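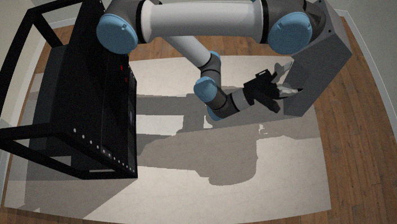 Womari > Projects > Jokari cell > Progress reports

Print this page | E-mail this page

Jokari cell: progress to 6 January 2024

The wrist is back in calibration and the Damasceno grant is 46 percent spent, two numbers I was not expecting to report in the same sentence. Most of the period went into the simulated copy of the cell, where a bad move costs a reset and no paint. We pose the arm there between the black cabinet and the gray box, gripper pointed at the box with nothing in its fingers, and check clearances before touching the real joints. The top finger comes very close to the box edge, so the approach path is being redrawn.

Maintenance: we regreased two joints and replaced the gripper cable, which had chosen the week of the Rullus visit to fail. The spare arrived after 40 days. The invoice was prompt.

Simulated runs now stand at 1,154. Seven faults remain open, five of them in the homing routine, which still believes the arm is somewhere more interesting than it is.

Next: new homing offsets, a revised approach path, and a service log that people fill in on the day. We ask that the final payment stay scheduled for July.

Margit Antal
Cell maintenance lead

Print this page | E-mail this page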